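FOR IMMEDIATE RELEASE
14/01/2022

Seltelico opens second round of home heating grants for Ashworth and Dosano

Applications open now, close end of March. Renters can apply this time.

ASHWORTH — Seltelico, the regional home energy fund, today opened round two of its winter heating grants. Open to households in Ashworth, Dosano and the farm roads in between. Same form as last year, shorter.

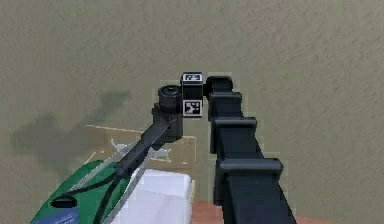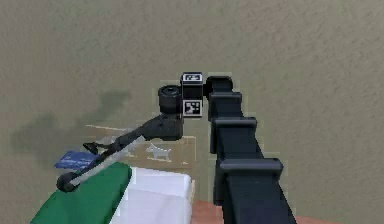
Round one paid for work in 2,018 homes. Mostly attic insulation, door seals and boiler tune-ups, plus a smaller number of full furnace replacements. The fund had 2,580 applications, so a fair number of people were left waiting. Those households do not need to reapply. They go to the front of the line and will get a letter confirming it.

"We had people heating one room and sleeping in it," said Birsen Gezer, program director at Seltelico. "That was last winter, and the phone calls this winter sound the same. The money is there. We want it spent before the cold is over, not sitting in an account till summer."

What's new in round two:

Renters. Last year only owners could apply. Now a tenant can start the form and the landlord signs one page at the end. Rent can't be raised on account of the work for 36 months, and that is written into the agreement.

Mobile homes. Covered in full, including skirting and pipe wrap.

Faster visits. Home checks are now booked within eight working days of a complete application. Last year it was closer to a month and we heard about it.

Paper forms. Back by request. Pick one up at the library in Ashworth or the town office in Dosano.

Contractor for this round is Ullberg, who did the Dosano homes in round one and will now cover both towns. Ullberg is adding crews and is taking on local subcontractors for window and duct work. Licensed firms that want to be on the list should call the office, not the applicaton line.

Chiyo Sakamoto, who manages the Ullberg crews, said most jobs take a day. "Attic, seals, done. Clear the hatch before we get there, that's the big one. If there's a ladder under ten boxes of Christmas stuff we lose the morning." Older houses with knob and tube wiring need an electrician's sign-off first — the grant pays for that visit as well.

Who can apply: any household in the service area under the income limit printed on page one of the form. Homes with a child under five or anyone over 65 are scheduled first. No credit check. Nothing to pay back.

What to have ready: one recent heating bill, proof of address, proof of income for each adult. Photos of the bill are fine if the numbers are readable. Propane and wood users with no regular bill can send reciepts.

Drop-in help with the form, evenings, at both the library and the town office through the end of March. Turkish, Spanish and Japanese speakers on hand some evenings, call ahead for those.

Households with no working heat right now should not wait for the grant. Call the emergency line on the front of the form. Space heaters are available on loan while repairs are arranged.

About Seltelico
Seltelico is a nonprofit fund that pays for heating repairs and insulation in low and middle income homes. Offices in Ashworth.

Press contact: Birsen Gezer, Seltelico press desk. Interviews by phone, mornings best. Round one figures by town available on request.

###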